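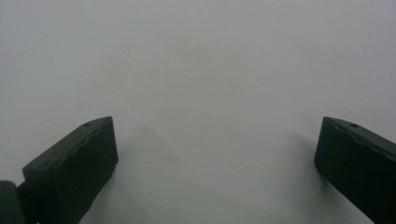

the look I'm after - plain, pale, gray-white, no shine

Tags: Tables & Worktops > Paint and Finish
Last updated: March
23 replies hidden / 17 shown

**modupe_e**
ok so. Old work table, 60 inches long, pine top, solid enough, ugly as anything. Orange varnish. I cut fabric on it and the orange throws every color off, I matched a thread last month under it and took it outside and it was basically pink.

Want the top gray-white like the pic. Not bright white, had that before and it gave me a headache by lunch. Matte. Flat. No pattern.

Questions
- paint or stick something on top?
- does matte paint hold up to scissors dragging on it all day
- primer over varnish, do I have to strip first or just scuff

Budget small. Need the table back quick, I have orders. Thanks, Modupe

**clodaghq**
Paint it. Scuff, bonding primer, two coats, clear coat. Don't strip. Life is short.

**shedlight**
Don't paint a cutting table. Matte paint and steel scissors = gray pencil lines everywhere inside a week. They're metal marks, they don't wipe. Laminate sheet, contact cement, done in an afternoon.

**clodaghq**
@shedlight that's what the clear coat is for??

**shedlight**
Matte clear marks too. Less, but it marks. The stuff that makes it matte is what grabs the metal. Did two benches that way and redid both.

**modupe_e**
ugh. ok. How bad is "marks"? I can live with some. Laminate sheet around here only comes in giant pieces and I can't get one in the car.

**ND_trajkovski**
Which gray though. People skip this. Your pic goes darker and cooler toward the top and lighter in the middle, so pick any one spot and you'd get a different chip at the store. Is it the middle you like or the top?

**modupe_e**
The middle! The top is too cold for me. Middle is just about right.

**ND_trajkovski**
Then you want a soft one, barely gray. Masura 2066 is close to that on my screen, which means nothing, screens lie. Get the sample pot. Paint two coats on a piece of card, big piece, lay it FLAT on the table where you work. Everybody tapes the chip to the wall and then wonders. A wall chip gets light sideways and your table doesn't.

Look at it in the morning and again with the lamps on. If it goes green under the lamps go warmer.
- Nataša

**uphelan**
Second the card thing. I used 2066 on shelves and it went a bit lavendar in my north room. Nice on its own, horrible next to cream. 227 is the one I ended up with, same brand, tiny bit warmer.

**ND_trajkovski**
227 is beige.

**uphelan**
It is not beige!

**ND_trajkovski**
It's beige in a north room Úna. It's beige next to white cotton which is what she'll have on it.

**uphelan**
I'm looking at it right now, there's a white mug on it, it's gray. Anyway. Sample both, they're cheap.

**deolinda.p**
Hi, pattern cutter here, long time. Different idea. Leave the top alone, put PAPER on it. Heavy plain paper off a roll, pale gray or off white, stretch it, tape under the edge. When it's marked up you pull more. I've had my table like that for years and I never think about the color anymore. No drying, no smell, back to work same day.

You can draw on it too. Measurements, little sums, phone numbers. I've cut out bits of my own table to keep.

**shedlight**
paper tears the first time you push a pin through it

**deolinda.p**
So don't push a pin through it. And if it tears you have a roll.

**clodaghq**
Paper moves. I tried it. Silk slides on it and then the paper slides on the table, it's like working on ice.

**deolinda.p**
Then it wasn't tight enough. Damp the back a little with a sponge before you tape, it pulls flat as it dries. Not soaking! And tape the long sides first, from the middle out.

**modupe_e**
ok I like this as a stopgap at least. Do it now, paint in the summer when I can leave the door open. What weight paper? and does it come in anything that isn't brown

**deolinda.p**
Heavy. If it crackles when you bend it it's too thin. Mine is from Okeke, the art supply on the hill side of Curkemport, they cut it off the roll for you so you don't need the whole thing. Ask for the gray-white, not the white. The white is BLUE.

**uphelan**
Okeke's is only open till 4 btw. I've stood outside that door twice.

**benchrat**
Reading this with interest. Nobody has asked about the edges. If you paint, the front edge goes first, your hip rubs it. Round it over with sandpaper before priming, a sharp corner won't hold paint no matter what. Even a tiny bit of round helps.

Also for varnish: wash it first. Dish soap then clean water then let dry overnight. Machine oil, hand lotion, whatever's on there, if you sand first you just grind it in. THEN sand.

**clodaghq**
what grit do you like

**benchrat**
120 to break it, 180 to tidy up. I wouldn't go finer or the primer has nothing to hold. Don't start at 60 on soft pine, you'll see the scratches through three coats.

**shedlight**
Agree with all that. Still wouldn't paint it.

**benchrat**
ha. ok.

**clodaghq**
For the record my painted table is four years old. Has it got lines, yes. Do I see them, no, there's always a cutting mat on it. @modupe_e do you use a mat?

**modupe_e**
Only for the rotary cutter. Shears straight on the table the rest of the time. I know, I know.

**clodaghq**
Well then that's a different story, get shears with the flat bottom blade and LIFT, or yes you'll get shedlight's pencil lines.

**ND_trajkovski**
Roller not brush if you do paint. Foam, short nap, and don't go back over it once it starts to tack. Matte shows every lap mark when light comes in low across it. Your pic has that even look, no streaks, no lines, and you only get that if you keep a wet edge the full length. 60 inches is fine for one person if you're not answering the phone.

One 500 ml tin should do two coats on a top that size. Buy it all at once, same batch.

**uphelan**
Get the tin bigger than that, pine drinks it

**ND_trajkovski**
Not after primer it doesn't.

**uphelan**
Mine did.

**hollisk**
Anyone used the Derar flat topcoat over this sort of color? Tin says non yellowing. The last "non yellowing" one I bought turned my nightstand into a tooth.

**benchrat**
Used it over a pale blue. Fine so far, but that's only been since the fall, and no sun on it. Stir it, don't shake. Stir it again halfway or the last bit goes on dull and chalky, all the flatting stuff sinks. I stopped stirring once to eat a sandwich and there's a stripe.

**hollisk**
Was it water based? the one by me just says "clear"

**benchrat**
Water based, yes. If cleanup says soap and water you've got the right one. If it says spirits put it back, that's your tooth.

**shedlight**
And leave it a couple weeks before anything heavy goes on it. Dry isn't cured. People put a sewing machine down on day two and it's glued there.

**modupe_e**
couple WEEKS? ok that settles it, paper for now for sure.

Update since people will ask. Went up to Okeke before 4 (thank you Úna). They had three pale ones and under the shop lights I could not tell them apart, so I took a torn strip of each home and laid them flat like Nataša said. One was blue. One was sort of putty. Middle one is right, very plain, slightly gray. Bought enough for the table plus a spare length.

Taped it last night. First go had a bubble the size of a plate in the corner, too much water. Peeled it, redid it dry at that end, ok now. Long sides first does make a differnce.

Put the pink/not pink thread on it. It's coral. It was coral the whole time.

**deolinda.p**
:) told you. Write the date on the underside of the flap so you know how long each piece lasts.

**uphelan**
Putty one was probably nice

**ND_trajkovski**
Úna.

**clodaghq**
does the silk slide tho

**modupe_e**
a bit. Haven't done a full length yet, only linings. Will report back. Masura samples are ordered too, both numbers, so you two can carry on arguing when they come

**shedlight**
If you change your mind on laminate, most lumber yards will rip a sheet down so it fits a hatchback. Usually they charge per cut. Ask for matte, there's a pebbly kind that they'll also call matte and you'd hate it, chalk skips over it.

**modupe_e**
oh I didn't know they'd cut it. Hm. Ok might price that for the summer too. How do you do the edges on laminate, iron on strip?

**shedlight**
Strip, contact cement, file it flush. File toward the top, never away, or you'll lift it. I'll dig out my notes and put them in a new thread, this one's gotten long.

37 comments · 9 shares · 2 people following this topic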